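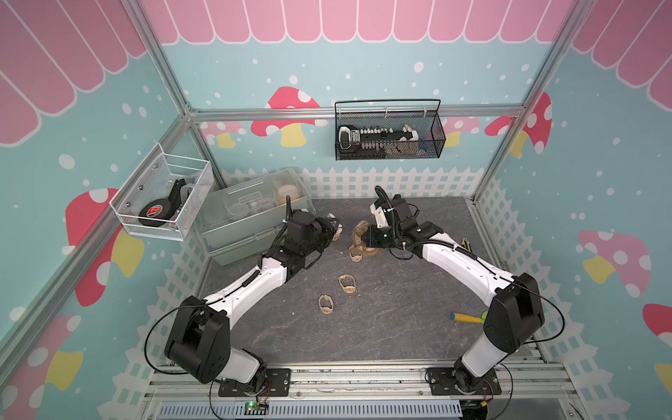 Häufige Fragen zur Pilztapete

Wie viele Pilze bekomme ich pro Bahn?
Das hängt davon ab, wo Sie schneiden. Die meisten haben rote Kappen mit weißen Punkten, dazwischen steht auch mal einer in Rosa. Essbar ist keiner.

Muss der Lattenzaun unten sitzen?
Ja. Wir hatten einen Kunden, der das anders sah. Er hat 14 Bahnen nachbestellt.

Und die rosa Markise?
Kommt ganz nach oben, mit den Bögen nach unten. Regen hält sie nicht ab.

Sind die weißen Tupfen auf dem Türkis Schnee?
Unsere Grafik sagt Schnee, der Vertrieb sagt Punkte. Suchen Sie es sich aus.

Geht das auch hinter Regalen und Drahtkörben?
Sicher. Ein Pilz, der halb hinter einem Korb hervorschaut, sieht sogar besser aus als ein ganzer. Nur bitte erst kleben, dann einräumen.

Welcher Kleister?
Viltent, 2 Beutel pro Raum. Mit Mehl und Wasser haben wir es probiert und möchten nicht darüber reden.

Passt eine dunkle Platte in Steinoptik dazu?
Uns gefällt es. Krümel sieht man darauf allerdings sehr gut.

Wann gibt es Nachschub?
Im März. Bis dahin liegen noch 243 Rollen bei Jotton.

Stand: 22. Februar 2021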